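Household Textiles, Session 2: Woven Cloth and Why It Behaves As It Does

Welcome back! Last time we got as far as fibres and yarn, and today we reach my favourite part of the whole course, which is weaving. Bring your swatch card and a magnifier if you have one. The thread counters from Hokevar are in the drawer by the window.
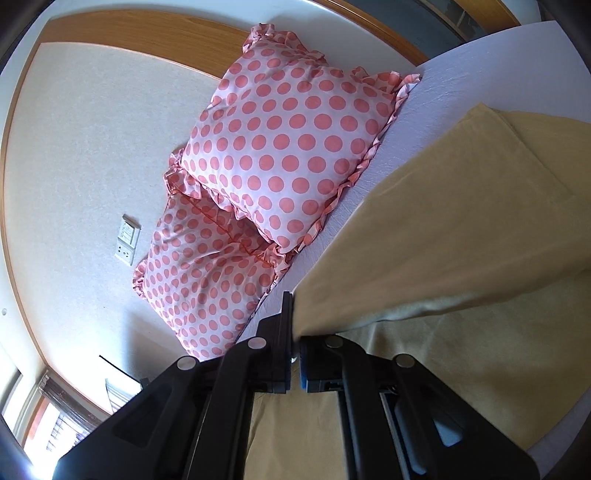
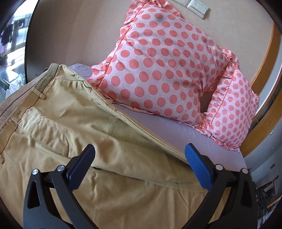
Bedroom cloth, both.

Every woven cloth has two sets of yarn. The warp runs the length of the loom and is held tight; the weft goes across, over and under. That is all there is to it, and yet you can get a floaty muslin or a sailcloth out of the same idea!

Plain weave. Over one, under one, all the way along. It is the firmest of the basic weaves because the yarns cross as often as they possibly can. It also creases readily, for the same reason — the yarns have little room to slide back once they've been bent. Most cotton sheeting is plain weave, and so is calico.

Twill. The weft goes over two and under one, or over two and under two, and each row steps along by one yarn. The step is what gives you the slanting lines. Denim is a twill, and so is the classic cotton drill. Twills drape better than a plain weave of the same weight and they hide dirt wonderfully well. Run your thumbnail across the Nevix swatch and you'll feel the ridges before you see them.

Satin. Long floats, few crossings, lots of shine. Lovely to touch, quick to snag. Keep your rings away from the Shim sample, please, it has suffered enough.

Grain. Pull a cloth along the warp and it hardly gives. Pull it along the weft and there is a little more. Now pull it corner to corner, on the bias, and off it goes! A frill cut on the bias falls in soft waves, and one cut on the straight grain stands up crisply. Try both in paper first if you're unsure, then in scrap cotton.

Thread count. Please be wary of big numbers on packets. A sheet sold as 900 may have been counted by adding up every strand in a plied yarn, and it can feel heavier and stuffier than an honest lower count in good long cotton. Fibre quality comes first.

For next week
Unpick a small square from an old garment and draw the weave on squared paper, at least 13 yarns each way. Mark the warp with an arrow. Label your drawing with the fibre, if you know it.
Read the Clurkari booklet as far as the pages on shrinkage. We start on finishes on Tuesday, and there will be steam irons, so sleeves rolled up!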